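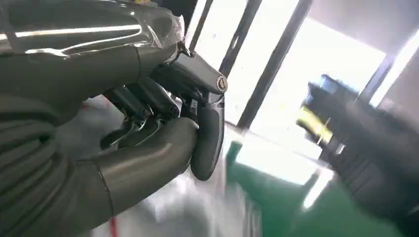 Vol. 12, No. 4 — page 37

The Slow Lane

A bike-share company wants Grustlow's curb. The curb has other friends.

The first thing Tyra Fagerlund did on taking over Cutach's operations in Grustlow was to walk the length of Naqvi Street with a can of chalk spray, marking the places where a cargo bike might be parked without making anybody angry. She came home with most of the chalk.

"I marked two spots," she says. "One was a loading zone and the other turned out to be a driveway."

Cutach rents electric cargo bikes, the long kind with a box in front that will hold two children or a week of groceries, and in good weather both. It has 590 of them in Mistlow, an hour down the river, where they are treated with the mild affection people reserve for ducks. Grustlow was supposed to be the easy second city. It is flatter. It has wider streets. It has a mayor who once rode a bicycle to a ribbon cutting, in a suit, and has kept the photograph in his office ever since.

What Grustlow also has is parking, and a settled view of what parking is for.

The city's offer to Cutach, made in January, was a permit for up to 500 bikes on the condition that none of them be left on a sidewalk, in front of a hydrant, near a bus stop or within sight of the war memorial. That left the street itself, which meant the spaces where cars go. Cutach asked for 37 of those spaces, scattered over eleven neighborhoods. The city received 716 written comments on the matter, more than it got on the new sewage plant, which will cost every household in town real money and can be smelled from the high school.

I read a good many of the comments. Several people were worried about children, and several others were worried about people who worry about children. One man attached a drawing of his car. A woman on Alder Court said she had no objection to bicycles as such but had seen where this sort of thing led, and did not say where. A dentist wanted to know whether his patients, numb on one side, would be encouraged to pedal home.

Abílio Torres, who runs the city's small transportation office, answered every one of them. He has worked on curbs for most of his adult life and talks about them the way other men talk about trout.

"People think a parking space is a thing," he told me over a sandwich at his desk. "It's an appointment. You have it for an hour and then someone else has it. But if you've had the same appointment every night since you moved in, you start to feel it's in your name."

His own car, he admitted, lives on the street. He would not tell me which one.

The compromise he worked out with Fagerlund is the kind of document that makes both sides look slightly ill. Cutach gets its spaces, but they are to be marked with removable posts, and any post that draws enough complaints can be pulled up and planted somewhere else. The company pays for the posts. It also pays for the holes, including the ones it is asked to leave behind.

There is a real argument under all this, and it has less to do with bikes than with who gets to leave property on public ground for nothing. A cargo bike takes up a third of a parking space and, in Mistlow, is rented several times a day. A sedan on Naqvi Street may not stir until the street sweeper comes. On the other hand, the sedan's owner votes, pays registration and has a knee, and the knee came up at every hearing I attended. Fagerlund has stopped arguing with the knee. The motors on her bikes are strong enough to carry a grown adult and a bag of cement up the hospital hill, but she has found that people don't like to be told what their knees can do.

So she has gone to work on smaller things. She moved one station ten feet so that a barber could keep the view from his front chair. She lowered the volume of the unlocking chime after a complaint from a man who works nights, then raised it again for a woman who couldn't hear it. She has agreed, against her better judgment, to a color. The bikes in Mistlow are orange. The bikes in Grustlow will be a green so discreet that she worries drivers won't see them until it is too late to be annoyed.

The first stations open after the council signs off on the insurance paperwork, which it was meant to do last month and now plans to take up on 26/10/2021. Torres expects it to pass. He also expects a long evening, and has asked for the room with the better chairs.

I asked Fagerlund whether she had found a place to live in town. She had, a second-floor apartment close to the depot, with good light and a landlord who likes dogs. Parking, she said, was terrible.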